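The Bag Test

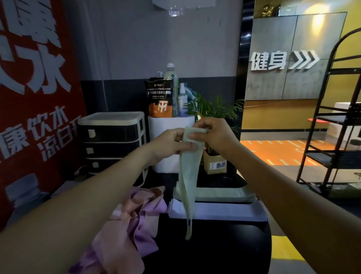 The job at Ninmont was to open bags. I was hired in March, and the first thing they told me was that the machine would be doing my work by summer and that my work until then was to show it how. The bags were pale green and thin enough to see light through, and they came in a flat stack on a white sheet of paper or packaging. You took one off the top, found the edge, pinched it with both hands and pulled. After that you lined a bin with it, and after that you took another.

Ninmont ran a gym with a front counter, and the counter was where all the small chores piled up. Wiping the black top. Folding the cloths. Watering the plant. Filling the spray bottle. The company that made the machine was called Nellell, and they had a list of chores ranked by how hard they were supposed to be. Mopping was at the easy end. Bags were supposed to be in the middle.

I did 200 bags the first week. The machine stood at the end of the counter and did its own stack when I was finished. It had two arms and it was very quiet. It could pick up a dumbbell and put it back on the right peg every time. It could read the labels on the drawers and bring you what was in them. I got used to saying thank you to it and then I stopped.

It could not open a bag. It would lift one off the stack, or it would lift three, and hold them up by the corner. Then the other arm would come over and pinch, and the two sides would stay stuck together, and it would pull until the plastic went white and stretched. Sometimes it pinched the bottom, which was sealed, and pulled at that for seven minutes before it gave up. It put the ruined ones in a neat pile.

The engineer from Nellell came on the bus with a laptop. She asked me how I knew which end was the top. I said I didn't know, I just felt for it. She asked what it felt like. I rubbed one between my thumb and finger for a while and told her that one side slid and one side didn't. She typed that in.

"Do you lick your fingers?" she said.

"Not at work," I said.

She had me do it slower. Then she had me do it with my eyes closed, and I was faster that way, and she didn't like that at all. She went home with 260 recordings of my hands.

In April they changed the fingertips. The new ones were made by Adomaitis and had ridges on them, like a real print. The machine opened a bag on its first try that morning, and the manager clapped, and a man on the treadmill took out one earphone to see what had happened. It opened two more before lunch. Then it went back to pulling on the bottoms.

The manager asked about buying a different bag. There was a stiff kind with a tab, from Lamo, that cost more than twice as much. He worked it out on the back of a membership form, how much the bags would cost in a year and how much I would, and he left the form on the counter where I could see it. I would have been cheaper if I worked a little less. He cut my Saturday.

I kept doing the stack. I started to notice my hands. I would be at home with the groceries, standing over the sink, and I would see my thumb go out to the side before the finger moved, and I would think, I never told her about that. I thought about writing it down. I had her email address on a card in my coat.

On May 22, 2019 the new software came in. The machine took the top bag, only the one, and held it up. The other arm came over. The thumb went out to the side first, a little hook of a movement, and then the finger followed it, and it stopped there with the plastic between its ridges and did nothing for a long time.

I had a bag in my own hands. I waited to see what it was waiting for. The man on the treadmill was walking now, cooling down.

"Go ahead," I said.

It slid the two sides against each other, once, and then again the other way. I did the same with mine. We stood at the counter like that until the manager came out and asked if either of us was going to line the bins.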